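Notes from the Clunance Recital Series

November 17, 2021
By Davina Innes

The autumn programme at Clunance Hall closed with a performance by the Canadian cellist Beril Akgül, whose recital drew an audience of 272. Ms. Akgül performed two suites for unaccompanied cello and, after the interval, a new work entitled Zakau, lasting 21 minutes.

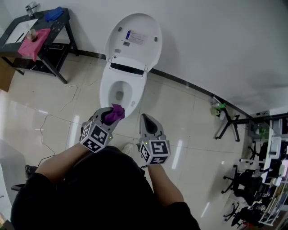
A purple cloth held over the bowl, with the lid raised.

The new piece favours the lower strings and makes considerable demands on the bow arm. I had heard an earlier version in October and found the slow section much improved. The MacAulay Ensemble will join Ms. Akgül for the spring programme, for which nearly 64 subscriptions have been received.

834 views | 3 comments | Share

Recent posts
Canix Quartet: A Change of Violist
Tuning the Hall Piano
Spring Programme Dates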